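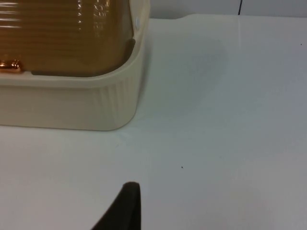
A bread box (also bread bin, or in older usage bread chest) is a lidded container for storing bread and other baked goods at room temperature. It keeps loaves from drying out, keeps insects and mice away from them, and takes up less space than a bread drawer. Before households commonly had refrigerators, most kitchens had one in some form.

Purpose
Bread goes stale mainly through changes in its starch, a process that speeds up at refrigerator temperatures. A closed box on the counter slows the loss of moisture without chilling the loaf. If the box is sealed too tightly, moisture collects inside and mold follows, so most designs close loosely or have small vents. Crusty loaves are usually put in without a bag. Soft sandwich bread is often left in its wrapper.

Materials
Early boxes were made of wood, stoneware or tinplate. Enameled steel was common in the first half of the twentieth century, often with the word "Bread" painted on the front. Plastic models followed and sold well because they were light, did not rust and could be molded in one piece with rims, ribs and feet. Many have an opaque tub in white, cream or a pastel color and a tinted, see-through lid, so that the contents can be checked with the box shut.
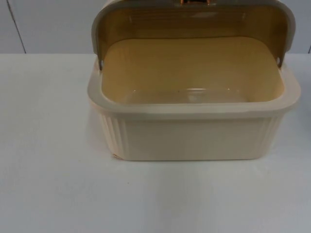
Bamboo and powder-coated steel have taken over much of the market since then, although plastic boxes remain easy to find secondhand.

Lid types
Roll-top: a curved cover that turns on a pin at each end and swings up and back. It needs clear space above the box but little in front of it.
Drop-front: a flat door hinged along its lower edge. The open door takes up counter space.
Lift-off: a separate lid with a knob or handle. Some lift-off lids double as a cutting board.
Tambour: narrow slats on a flexible backing that slide in a groove. Crumbs in the groove are the usual cause of jamming.
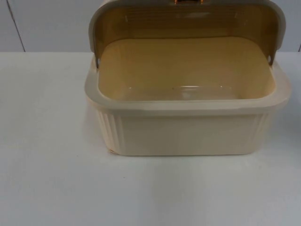
Size
There is no standard size. A box for one household commonly holds one or two loaves, and wider models take a loaf alongside rolls or bagels. In American English, "bigger than a breadbox" is a familiar way of asking about the size of an unknown object, made popular by guessing games on radio and television.

Care
Crumbs are emptied out every few days and the inside is wiped with a damp cloth. After any mold, the box is washed with warm soapy water or diluted vinegar and left open until fully dry. Tinted plastic scratches easily and should not be scrubbed with abrasive pads. Hinge pins on plastic boxes can work loose with age, and a lid that is forced past its stop may crack at the pivot. 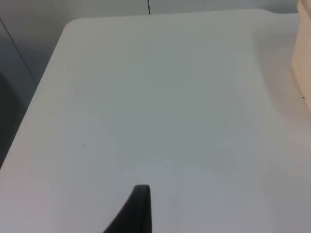 Can a bread box be kept on top of the refrigerator?
It can, but the top of a refrigerator is often warm, and bread molds faster there. A shaded counter away from the stove is a better place.

See also
Bread drawer
Cake carrier
Pie safe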